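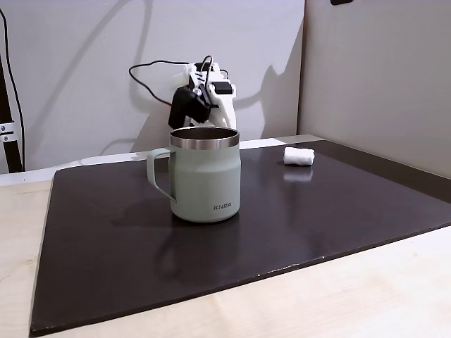 Lettings and sales update: Fitbridge and the surrounding villages

The Fitbridge office has had a busy start to the year. Enquiries from buyers moving out of the city have risen again, and the lettings team has seen particular demand for two-bedroom houses within walking distance of the station. The following notes are intended for landlords, vendors and prospective tenants on our mailing list, and replace the guidance sent out in November.

Sales

Family houses in the streets north of the canal continue to attract the most viewings. Properties on the Mundard side of town, which had been slower to sell, have also begun to move, helped by the reopening of the footbridge and the return of the early train. Vendors in that area who withdrew their homes last autumn may wish to ask for a fresh appraisal, for which there is no charge.

Buyers should be aware that several of the older terraces are leasehold. The length of the lease is shown on the property particulars wherever the vendor has supplied it. Where fewer than 80 years remain, we recommend taking legal advice before an offer is made. Paavo Pitkänen, who heads the sales team, can explain how an extension is usually dealt with during a purchase, although he is not able to advise on its likely cost.

The final phase at Plinari Wharf will be released in March. It comprises 46 apartments, of which 10 are reserved for shared ownership. The show apartment will be open by appointment only. Priority will be given to those who have registered an interest and can provide an agreement in principle from a lender. Parking is allocated with the three-bedroom apartments and is otherwise available on a separate licence.

Lettings

The branch now manages 213 rented homes. Prapai Onsri has taken over as lettings manager and will be writing separately to each landlord whose tenancy is due for renewal before the summer. Please check that we hold your current correspondence address, particularly if you live abroad for part of the year.

Landlords are reminded that gas safety checks must be carried out every 12 months and that a copy of the record must be given to the tenant. Our contractor will arrange access directly with the household unless you have told us that you prefer to use your own engineer. In that case the certificate should reach the office at least one week before the existing one expires. Electrical reports are handled in the same way.

Tenants who wish to report a repair should use the online form where possible. Burst pipes, loss of heating and faults that affect the security of the property should be reported by telephone at any hour. Calls made after 6 pm are passed to the duty contractor, who will ask for the full address and the name on the tenancy agreement. Lost keys are not treated as an emergency repair, and the cost of a locksmith may be passed on to the tenant.

Deposits and inventories

A number of queries have been received about the check-out process. An inventory clerk visits on the last day of the tenancy, or on the next working day, and compares the property with the report prepared at check-in. Tenants may attend if they wish. Comments on the check-in report must be returned within seven days of moving in – later amendments cannot normally be accepted. Meter readings are taken at both visits and passed to the suppliers.

Bình Đồng is the first point of contact for all deposit matters. Where landlord and tenant cannot agree on a deduction, either party may refer the case to the scheme in which the deposit is held.

Local matters

The planning application for the former Nakajima works on Station Road remains under consideration. The revised drawings show fewer homes than the original scheme and a wider access from the main road. Copies may be inspected at the library, and comments should be sent to the planning department and not to this office.

Residents' parking permits in the streets around the market are due for renewal in April. Tenants will need a copy of their tenancy agreement, which we can supply by email on request.

Office hours

From February the branch will open at 8.30 am on weekdays and at 10 am on Saturdays. Valuations can be booked outside these hours by arrangement with Nghĩa Hoàng. Keys may be collected only by the person named on the booking, and proof of identity will be required.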